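Swai Surfaces: README
Wear and finish notes on cloth and bare metal, Woltham workshop

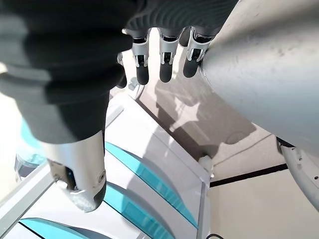 Ghislain MacDonald asked for smudges and speckles to be kept in separate columns, because a smudge may come off with a cloth and a speckle usually won't. That change is in this version. Old files with the single "marks" column will still load, but the two new columns will be blank.

What this is

Swai Surfaces is a set of written notes on how everyday workshop surfaces look: brushed metal, folded cloth, ribbed knit, rubber, painted board. It covers 140 objects and has 3260 notes. Each note describes one patch of one object, in one or two short sentences, with a few fixed fields.

Files

notes.csv: one row per note
objects.csv: one row per object, with a short name and main material
terms.txt: the word list we used
changes.txt: what changed and when

Fields in notes.csv

object_id: matches objects.csv
material: metal, textile, rubber, board, other
finish: brushed, smooth, matte, ribbed, mixed
smudges: none, faint, clear
speckles: none, faint, clear
folds: textile only, otherwise blank
note: free text

Word list

"Mottled" means uneven tone with no clear edge. "Brushed" means fine lines running one way. Don't use "worn" unless you can point to the spot. Textile colors are picked from the flat part of the cloth, never from the highlight on a fold. Darcy Arsenault wrote the first list and Nathalie Zacharias cut it down to 45 terms in February.

How the notes were written

Each patch was looked at by 2 people, working apart. Where they disagreed on finish, both answers were kept and the row was marked "mixed". Where they disagreed on smudges, the lower value was used.

Known problems

Gray metal is overrepresented. Board has few rows, and most of them come from the Drornoton shelves. The folds field was filled in loosely early on, so treat anything below object 30 with care. Some curved pieces were only noted on the side facing the bench.

Use

Fine for teaching, sorting tests and text search. Please don't use it to grade parts or judge whether something needs cleaning.

Contact

Dionysis Athanasiadis keeps the files at Furimus. Corrections are merged on Wednesday. Send the object_id and the row text you want changed.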